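Home Automation > Hubs and Controllers
Thread: Skestell hub drops thermostat schedule after router restart

sudstead_mike
Skestell hub, firmware 2126, two thermostats on it. When the router restarts, the hub comes back online but the thermostats hold their last setpoint and ignore the schedule until I open the app and save it again. Started in January. Is this a known fault or my configuration?

relaylogic
Known. The hub stores the schedule locally but takes its clock from the network. If the time request fails at boot, it marks the schedule invalid and doesn't retry until something writes to it. Saving in the app counts as a write.

Gergely Bíró
I'd check the address lease first. My hub did the same thing on the same firmware, and the cause was a new IP address after every restart. The thermostats kept looking for the old one. I reserved an address in the router and it has been stable through 5 restarts.

relaylogic
The thermostats don't talk to the hub over IP. They use the hub's own radio. A reserved address would have no effect on them.

Gergely Bíró
The bridge module does use IP, and mine go through the bridge. He didn't say which he has.

sudstead_mike
No bridge. Direct radio, both units. The log shows "time sync failed" 40 seconds after power-up and then nothing.

relaylogic
Then it's the clock. The router takes longer to get a connection than the hub is willing to wait. Either delay the hub's power or point it at a local time server under Network > Advanced.

urkholm_user
Local time server worked on mine. The field won't take a host name, only a numeric address. It accepts the host name without an error and then ignores it.

Gergely Bíró
A delay plug is less trouble if you don't already run a server. I still think a reserved address is good practice.

relaylogic
Good practice, different fault.
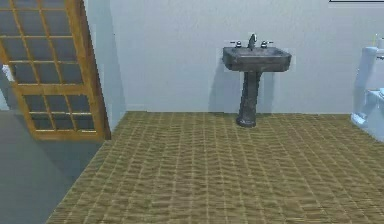
paul_k
Does the thermostat schedule survive if only the hub loses power and the router stays up?

relaylogic
The schedule survives in that case. The router is already online, so the hub gets the time on its first request and resumes at the next setpoint.

sudstead_mike
Set the time server to the router's own address, since it has that service built in. Restarted the router twice and the schedule ran both times. Log now shows "time sync ok" on the second attempt. Leaving the reserved address alone for now.

Gergely Bíró
Check it again after the next firmware update. The last one cleared my Advanced page.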